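Questions I Get About My Yarn Habit

14 comments | 27 shares

How did you get into knitting?

I bought a learn-to-knit kit at a going-out-of-business sale in Vorkthorpe one November, and I was hooked by bedtime. My first scarf started at 27 stitches and ended up with a lot more (I still have it, and yes, it's shaped like a slice of pizza!).
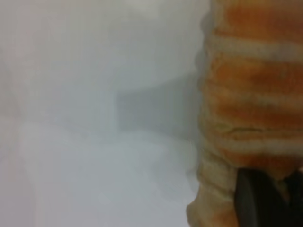
Orange and cream stripes, my favorite combo.

What yarn should a beginner buy?

Something smooth, light colored and medium thick. I love Zervas for this, mostly because it doesn't split every time you look at it. Please don't start with fuzzy yarn! You can't see your stitches, and ripping it out is misery. One 200-yard ball makes a decent hat, with a little left for a pompom.

Which needles do you use?

Size 8 bamboo for nearly everything. Metal ones are faster, but I drop them, and they're so loud on my kitchen floor.

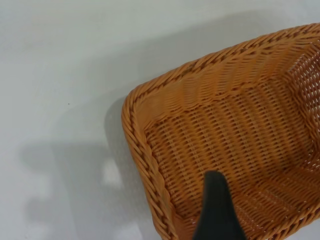
Can I wash wool in the machine?

Check the label first. If it says superwash, go ahead, cold and gentle. If it doesn't, use the sink and a drop of Brurkier wool soap, then squeeze it in a towel. I once put a regular wool sweater through on warm and it came out doll sized. I cried a little.

How do you keep moths away?

I wash everything before it gets put away for summer, and I go through my stash every 2 months or so. Cedar blocks smell great, but I wouldn't trust them on their own.
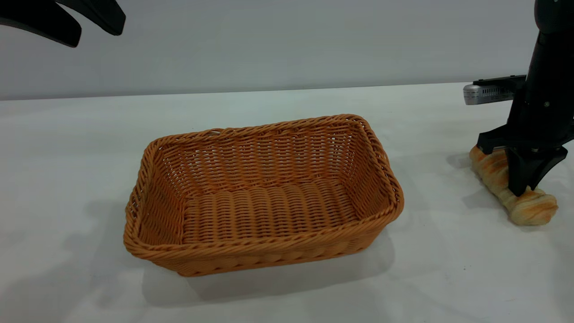 Do you sell your knitting?

Nope! People ask all the time, and I always say no, as I'm far too slow. I do trade, though. My neighbor's tomatoes for socks is the best deal I ever made.

Will you share the Dekora blanket pattern?

It's not mine to share, sorry. It came in an old booklet, so try the used book stores.

6 likes | Leave a comment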